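Call for participants: salt and texture in ready-made soups and side dishes
Mundport Food Laboratory, Hondolgate
Reference 1498
Posted September 12, 2025

The laboratory is recruiting adults for a tasting panel on reduced-salt foods. Sessions are held in October. The panel compares standard and reduced-salt versions of the same recipes, prepared on site from the Gerine and Domański test batches. No previous tasting experience is required, and trained tasters are not eligible for this round.

What the sessions involve

Participants attend four sessions, each at the same hour of the day. Every session has a warm-up sample, which is not scored, followed by the test samples in an order set by the protocol. After each sample you rate saltiness, firmness and overall liking on a line scale. Plain crackers and water are provided between samples. Discussion of samples is not permitted until all groups have finished.

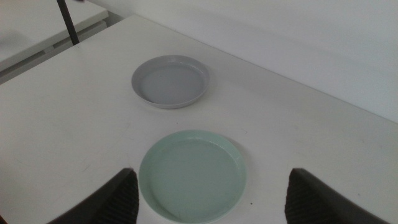

Portions are weighed in the kitchen and brought to the table under a lid. Mashed potato, rice and cooked vegetables are served without garnish, and soups come in lidded cups. Cold sides are served on shallow round plastic plates with a raised rim, one pale mint green and one light gray with a lavender cast. Plate color is rotated between sessions so that it is not tied to either recipe. Please rate the food only. If a portion arrives spilled or uncovered, tell the session leader and it will be replaced before scoring begins.

Tasting booths are lit evenly and kept at a fixed room temperature. The building is scent-controlled, so perfume, aftershave and scented hand cream should not be worn on session days. Coffee, mint and chewing gum should be avoided for one hour before arrival.
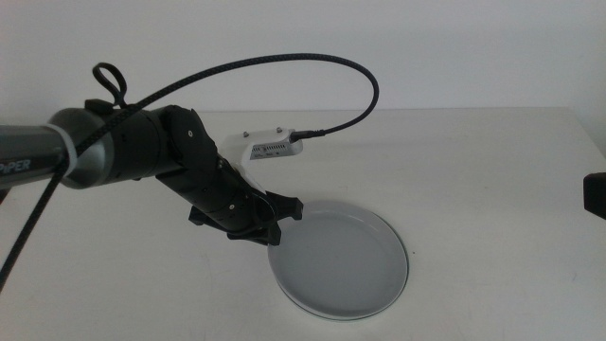

Who can take part

We can enroll up to 40 people. You should be 18 or older, able to read the rating form in English, and available for all sessions. Missed sessions cannot be made up – the batches are prepared for a given day and discarded after it.

You cannot take part if you:
- have been told by a doctor to follow a low-sodium diet
- have an allergy or intolerance to milk, celery, mustard or wheat
- have lost your sense of taste or smell, fully or in part, within the past year
- are pregnant
- work for a food manufacturer or live with someone who does

Smokers may apply. Smoking status is recorded on the intake form and used in the analysis.

Intake visit

Before the first session there is one intake visit of 16 minutes. It consists of a short basic-taste test using sweet, sour, salty and bitter solutions, and a check of the allergy form. Applicants who cannot tell the salty solution from plain water are not enrolled but are paid for the visit.
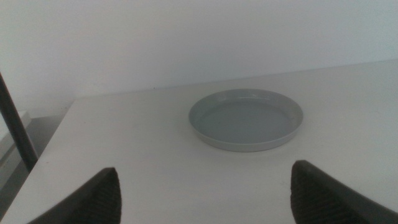
Lucyna Głowacki
Panel coordinator

I schedule the groups and am the contact for all questions about eligibility. Applications should be made on the panel form, available at the Hondolgate front desk or by mail on request. State which hours you can attend and list any medication taken daily. Forms without a signed allergy statement are returned.

Payment is made by bank transfer after the last session. The intake visit is paid separately. Travel costs are not refunded, but bicycle racks and visitor parking are free of charge.

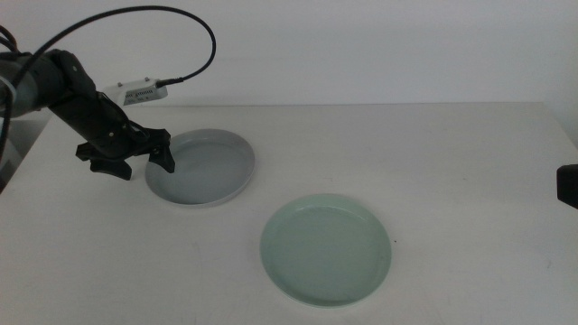

Transfers are made in the participant's own name and cannot be sent to a third party. Anyone who leaves the panel early is paid for the sessions completed – no reason has to be given.

Ratings are stored under a participant code. The list linking codes to names is kept apart from the ratings and destroyed when payment is complete. Results are reported for the panel as a whole, and participants may ask for a written summary by checking the box on the last page of the form.

Places are assigned in order of receipt. Applicants not placed in a group are kept on the reserve list until the first session unless they ask to be removed.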